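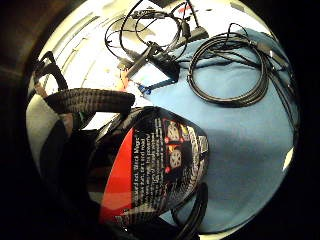

Call for participants: help us write the rules for hand-held gripper recording

Hi, I'm Lena Witkowska and I look after recording practice at Hernine. We're putting together a plain-language code of practice for people who collect hand-held gripper data on ordinary tabletops, and I'd love a few more heads (and hands!) on it before the draft goes out in August.

We have a draft already. It's called Trilier, it runs to 9 pages, and parts of it were clearly written by me late at night. Njoroge Kirui has been through it with a red pen and he still thinks the section on cables is too soft. He may be right! Coiled cable and a tangle of thin leads on the same bench are two very different jobs for a gripper, and right now our rules treat them the same way.

What you'd be doing

You'd come in for four sessions, each 80 minutes long, starting at 9 in the morning. You'd pick up the gripper, work through a tabletop task with cloth, boxes and cables, then sit down with us and argue about the wording. Things I really want to sort out:

- when a table should be cleared and when clutter should stay put
- how to log a printed box if only part of the label is readable
- who gets to call a stop, and how they say it
- what counts as a spoiled take, and whether we keep it anyway

Who we're after

Anyone over 18 who's comfortable using one hand for small, fiddly work. You don't need a robotics background. If you've worked in a repair shop, a warehouse or a theatre props room, please put your hand up, you'll spot things we've stopped noticing. Left-handers are very welcome (our grip guidance is pretty thin there, sorry).

The practical bits

We have room for eight people. Sessions are paid, travel is covered, and there's decent coffee. We're upstairs in the Skostow building and there's a lift. You can leave at any point and you'll still be paid for the session you're in.

To apply, send me a short note with the mornings you're free and a line or two about the fiddliest job you've ever done with your hands. Please mark it "Trilier sessions" so it lands in the right pile. Njoroge and I read all of them and we'll write back either way.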